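May 2, 2026

Saturday, so the building is quiet and the corner gets its turn. It has been on the list under "small jobs" long enough that the list itself has been replaced twice. Coffee first, then the vacuum, then the discovery that the vacuum bag was full, then more coffee.

The job as written: get the Skolholm corner fit to be used before July, when the Drundulitz benches arrive and everything we have been storing "for now" will need somewhere else to be for now. The job as found: two walls that don't quite agree about what ninety degrees is. I put the square in at three heights and got a gap at the top, a smaller gap in the middle, and a perfect fit at the bottom, where the filler is thickest. Whoever did that filler knew where people put their squares.

Paint. We have two part tins of white, both labeled "wall white" in the same handwriting, and they are two different whites. I did a test patch of each on a scrap of board and left them on the windowsill while I did the floor. One is white. The other is what white becomes after a few years of sharing a room with a soldering bench. I have written WARM on that lid in marker, which seemed kinder than the other words available. If you need to touch up, do a patch on scrap first and wait for it to dry. Both of them look right when wet.

Washed both walls down with the mild stuff, one capful in a bucket, sponge, then a plain water wipe. Two buckets in all. The first went gray almost at once and I chose to find that satisfying.
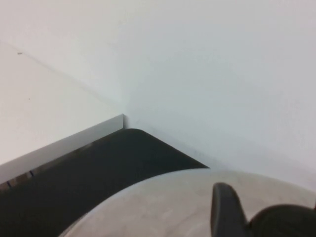

The sealant question remains open. I had planned to run a bead down the inside corner and call it finished, but the tube of Samuel in the cabinet had cured solid right down the nozzle, with a nail stuck in the end as a sort of grave marker. There is a second tube behind it that hasn't been opened. I left it alone. Opening a tube for one corner on a Saturday is how the first one got that way. Better to save it for when the sink splashback gets done, and do both in one go.

Measured for the shelf while I was down there. The back edge will need scribing if it's going to sit tight, and I make the depth 373 mm at the left end. I didn't trust that, measured again, and got 373 again, so I now distrust the tape. Someone with a different tape please repeat before any wood is cut. The offcut I'd been hoping to use is 5 mm too short, and has been 5 mm too short for every job I have ever offered it to. It has gone back in the rack for next time.

Supplies used: one sponge, one vacuum bag (last one, on the order sheet now), and roughly 100 ml of cleaner, most of it into the bucket. The Lukum wipes are fine for tools but leave streaks on paint – don't use them on the walls, whatever the packet says about all surfaces.

Still to do:
Second opinion on the depth.
Decide which white. I vote for the white one.
Sealant, together with the splashback.
Find out who owns the box of cable clips that was living on the floor. It is on top of the cabinet until claimed, and after the benches come it will be in the bin.

Stopped at lunch. Brushes not needed, so for once no brushes to wash.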